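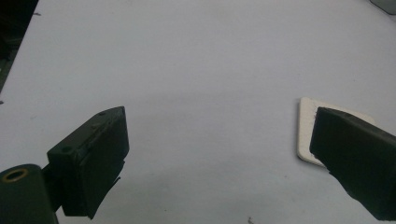

**1/**
哑光白桌面用了快一年,开个串讲讲跟它同居的日子。考虑买的朋友可以先看完,已经买了的朋友请坐,我们抱团。

---

**2/**
桌子是 Ginard 的,商品页写的颜色叫"晨雾白"。我当时觉得这名字挺高级。到家一看,早上偏蓝,下午偏灰,晚上开暖光灯变成一块奶油。一张桌子三种脾气,跟我上班的状态差不多。

---

**3/**
为什么选哑光:之前那张是亮面的,每天能在桌上看见自己低头吃外卖的脸。看了两年,够了。

---

**4/**
哑光的好处先说完,免得后面骂得太投入忘了:不反光,拍东西好看,手放上去不黏,夏天胳膊抬起来不会发出撕胶带的声音。

好了,优点环节到此结束。

---

**5/**
第一周我是供着它的。杯子要垫,碗要垫,垫子下面还想再垫一张。我妈来吃饭,端着一盘红烧肉在桌边站了半天,问我到底让不让放。

---

**6/**
第二周我自己把酱油洒了。

从此我们的关系变得很松弛。

---

**7/**
按我的实战经验给污渍排个名,从好对付到难对付:

- 铅笔印:橡皮擦掉,像没来过
- 酱油:马上擦没事,接个电话回来就有事
- 咖啡:杯底那一圈最顽固,中间反而好擦
- 圆珠笔:看牌子,看命
- 咖喱:建议换个房间吃

---

**8/**
咖喱那条展开说一下。黄色会自己慢慢变淡,前提是你有耐心,并且桌子靠窗。我那块放了三个礼拜才看不出来,期间上面一直压着一本菜谱。翻开的那页还是咖喱。

---

**9/**
有人问用什么擦。平时就是湿的超细纤维布,拧干,擦完再拿干的过一遍。第二遍别省,哑光面上水痕干了会留一道一道的,斜着看特别明显,像谁拿尺子在上面画过等高线。

---

**10/**
去污膏不要用。魔术擦(那种白色海绵)慎用。我在桌角用它狠狠干了一次,污渍没了,哑光也没了。那一小块现在亮晶晶的,是全桌最像旧桌子的地方。

---

**11/**
后来跟风买了一瓶 Drendura 的台面清洁喷雾,300 毫升,柠檬味。效果跟洗洁精兑水差不多,但喷的时候会觉得自己是个有生活的人。这部分溢价我认了。

---

**12/**
然后说灰。

白桌子不显灰,这是骗人的。白桌子不显浅灰色的灰,但它显头发、显饼干渣、显橡皮屑、显猫。猫是黑的。

---

**13/**
每天早上猫在桌上走一趟,留下的毛足够证明它来过、躺过、在哪里转的身。我擦桌子的时候它就坐在椅子上看,表情像在验收。

---

**14/**
好,讲收拾。我搬进来的时候立过规矩:每天睡前桌面清空。执行了多久呢,大概跟健身卡差不多。

---

**15/**
失败的过程很典型。先是留一个杯子,因为早上还要用。然后杯子旁边多了充电线,线旁边多了药盒,药盒旁边多了一个快递,快递里是收纳盒。

收纳盒现在也在桌上,里面是空的。

---

**16/**
这个收纳盒是 Callard 的,分格设计,说明书建议"为每件物品找到它的家"。我的剪刀不想回家,我尊重它。

---

**17/**
真正让我开始认真收桌子的是一个朋友。Melquiades Arellano 来借住,第一天晚上想找个地方放电脑,找了一圈,最后把电脑放在了洗衣机上。

他什么都没说。第二天我六点起来收的桌子。

---

**18/**
那天收出来的东西,挑几样:

- 三个瓶盖,找不到对应的瓶子
- 去年的体检预约单
- 一把钥匙,试了家里所有的锁都不是
- 一张写着"别忘了"的便利贴,下面没字

钥匙我没敢扔,现在还在抽屉里。

---

**19/**
Arellano 的办法很土,但我学会了:所有东西先全部搬到床上。床上堆满了,晚上就没法睡,所以必须在天黑前处理完。

我第一次用这招,睡的沙发。第二次开始管用。

---

**20/**
他还有个分类标准,拿起来先问"今天用没用"。没用就离开桌面,至于去哪儿先不管,去地上也行。地上乱起来人会烦得更快,容易继续收。

是个狠人。

---

**21/**
我自己改良过的版本,目前还在坚持,列一下:

1. 纸先走。账单、说明书、传单,一律进一个文件袋,月底看
2. 杯子和碗第二,顺手带进厨房,不要"等会儿一起"
3. 线拔掉卷起来,用面包袋上那种小夹子夹住
4. 剩下的进托盘,托盘满了才允许烦恼
5. 擦桌子,湿一遍干一遍

---

**22/**
第 3 条的面包夹子说一句:我攒了一抽屉,花了很多面包。如果你不吃吐司,用发圈也行,就是猫会偷。

---

**23/**
托盘是在楼下 Zavala 杂货店买的,老板问我要大号还是小号。我说小号,大号我会装满。老板说小号你也会装满。

买了小号。装满了。

---

**24/**
顺便回一下私信里问得最多的:值不值。

同款我看过贵的,2,000 出头的也有,板材和这张摸起来差别不大,贵在桌腿。我平时坐着又看不见桌腿,那钱拿去买椅子了。椅子是另一个悲伤的故事,改天开串。

---

**25/**
再回一个:"会不会发黄"。

到今天还没有。靠窗那边和靠墙那边我对比过,用一张白纸贴着看,看不出来。倒是那张纸比桌子黄,说明我家打印纸放得太久了。

---

**26/**
还有人问要不要铺桌垫。

我铺过,灰色毛毡的。好看是真好看,铺了之后桌上最白的部分被盖住了,等于花钱买张白桌子再花钱把它变灰。而且毛毡上的饼干渣擦不掉,得拿出去抖,抖到楼下阳台,楼下阿姨会抬头。

---

**27/**
皮质桌垫没试过。评论区有人试了说边上会压出一条印子,拿开之后桌面像戴过手表的手腕。想听更多的去他那条下面催。

---

**28/**
写字的朋友注意一件事:哑光面比亮面涩一点,单张纸直接垫在上面写,笔会有点"抓"。我垫一本旧杂志。杂志封面朝下,因为有一次封面上的红色印到桌上了,擦了半个下午。

---

**29/**
热的东西。锅不要直接放,这个应该不用我说,但我还是说,我前任室友就直接放过。那是上一张桌子,亮面那张,圆圆一个白印子,后来大家默认那是放锅的位置。

---

**30/**
每个月我会做一次所谓大扫除:螺丝拧一遍,桌腿下面的毛毡脚垫看看有没有粘满头发(有),桌子拉出来擦墙根。每次都能在后面找到笔。五月打算换一套脚垫,现在这套走路会瘸。

---

**31/**
对了,擦桌子的灯光有讲究。正上方开灯看着都是干净的,蹲下来让眼睛跟桌面平,对着窗户看,你会看见所有你以为擦掉了的东西。

心情不好的时候别蹲。

---

**32/**
评论区问"收拾一次多久":我掐过一次表,从开始到干布擦完 48 分钟,其中有一大半在看从抽屉里翻出来的旧电影票。所以别参考。

---

**33/**
也有人说我应该换张木头的,脏了叫"有岁月感"。道理我懂。白桌子脏了就叫脏了,没人给它找词儿。

---

**34/**
但晚上收完,台灯一关,它在那儿白白的一片,我会站着看一小会儿再去刷牙。这事别跟 Arellano 说,他下个月又要来住,我不想让他觉得自己教得好。

---

**35/**
补充:刚才有人问喷雾买的哪个味。柠檬。还有一款无香的,我没用过,猫可能会更喜欢。先写到这儿,水开了,杯子在桌上,没垫。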